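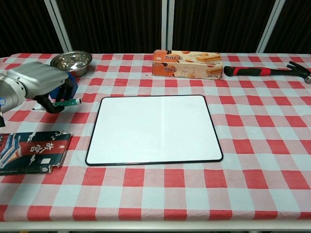

Handout 4: What the Arm Really Costs You

Okay, budgets! I know most of you signed up for this course to make things move, and I promise we get back to that next time. But every year someone comes to my office with a lovely project plan that has one line under equipment – "robot arm" – and a number copied from a sales page. So let's go through how I want you to do it for the Kistwood assignment.

Start with the task and work back to the hardware. Say your task is picking up a marker and writing on a small whiteboard lying flat on a table. What does the arm have to carry? Hardly anything. How far does it have to reach? Measure your table (please, with a tape). How exact does it need to be? More exact than you'd think, if you want letters anyone can read. Write those three answers down before you open a single catalog.

Now the lines people forget

Gripper. Often quoted apart from the arm, and so is the mounting block that joins the two. Ask for both on the same quote. The Litonar price sheet in your folder lists them on different pages, and yes, I've been caught by that myself.

Spare fingers. They wear. Put in one extra set per gripper.

Table and backdrop. A plain dark curtain on a simple frame is cheap and saves you hours of fiddling with the vision side later.

Props. This is my favorite line, and it's the one that gets cut first! If the arm is going to work on a cluttered table, you need clutter: a steel bowl, a snack box, a hammer, some flattened cardboard, a patterned tablecloth. Shiny things and busy patterns are hard on cameras, so buy a few on purpose. I set aside $600 for props and consumables in the Villa plan and would do the same again. Markers dry out, so get more than one box.

Setup time. Count 11 working days from delivery to first useful run, and put somebody's hours against them.

Training and service. Read what the service contract covers. The Flultlow one in your folder leaves out the gripper completely (page 2, small print).

Contingency. Use 15 percent of the equipment total. If your department wants less, show them your list and let them pick what to drop.

When to order

Lead time on the arm in our case is 66 days, so for a December start you count back from there and then add the setup days on top. Get your approvals before that date, as the supplier won't hold a price for you.

For next time

Bring a one-page budget for the whiteboard task, with every line above filled in, even if the amount is zero. Quotes go behind it, stapled. Drafts in pencil are fine with me.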